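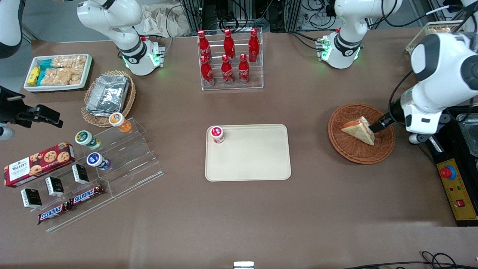
Snack Table, Hjaltested Hall

Gallery 47 — Food and drink
Photos and text: Anselmo Figueiredo

The sandwich basket, the snack tray and the Coke rack, with the big beige tray in the middle for putting an order together.

About this page

This page of the gallery covers the snack table we set up for film nights and concerts at Hjaltested. The hall seats 200 and has no kitchen to speak of, only a sink and a fridge in the back corridor, so everything on the table has to be ready to hand over. People who run similar evenings in Husalum have asked what we use and how we lay it out. The notes below go with the picture.

Sandwiches

Sandwiches are cut into triangles and served from the round wicker basket. We tried a flat plate for most of last year and the sandwiches slid around whenever anyone moved it. The basket has a raised edge and can be carried with one hand. Fillings change with the season and with what the shop has. Please tell us about allergies before you order; the ingredient list is kept in a folder at the door.

Takeaway containers

The foil containers with the silver lids are stacked in the oval basket. They go quickly at the end of the evening, when people want something to eat on the bus. If you ordered one in advance, give your name and show your ticket. Foil containers can't go in the microwave, and they should be rinsed before they go in the metal recycling.

Packaged snacks

The white tray takes the bagged rice crackers and the snack bars. The crackers are the puffed kind, light and fairly noisy to open, so we ask that you open the bag before the lights go down. Bars are kept along one side so they don't get lost under the bags. Restocking is done at intermission from boxes in the corridor.

Small cups

The little lidded cups are shown on the clear stepped stand. On a flat table they disappear behind everything else, and people used to ask for them without knowing they were already there. Lid colors vary — check the label if you care which one you get.

Drinks

Coca-Cola in the contour bottle, on the two-tier acrylic rack. The back row sits a little higher than the front so that both can be seen. The rack is for display as much as for serving, and more bottles are kept in the fridge. Ask for a cold one if you want it cold. Water is free from the jug by the coat rail.

The order tray

We put each order together on the beige tray before handing it over. It's larger than it needs to be for one person, but families often order together and a small tray meant two trips. The rounded corners are easier on the hands, and it wipes down in one pass. We bought it from Hoso along with the clear stand, and both have held up well apart from some fine scratches on the stand.

Setting up at your own hall

A few things we've learned:

Use one container for each kind of food. Mixed baskets look generous but slow the line down.

Keep tall things at the back. The bottle rack started out at the front of our table and hid half the food.

Leave the middle open. It's tempting to fill it, but you need somewhere to work.

A plain brown tabletop shows crumbs less than the white one we had before.

Line the wicker baskets with paper if you're serving anything unwrapped, and change the paper between evenings. Wicker is hard to wash and takes a long time to dry.

Opening times

The table opens at 7 on film nights and stays open through intermission. Sunday matinees have drinks and packaged snacks only. For private bookings, the hall can lend out the baskets, trays and stands, but not the food. The group using them brings its own and cleans up afterward.

Last season

We sold 1,679 items from the table last season, with the crackers well ahead of everything else. The proceeds paid for new curtains on the street side and part of the repair to the projector booth.

Using the photos

Pictures in this gallery may be reused in local newsletters with credit to Anselmo Figueiredo. For larger files, leave a note at the Hjaltested office with the gallery number.

Previous: Gallery 46 — Seating and aisles
Next: Gallery 48 — The Clerkska concert, October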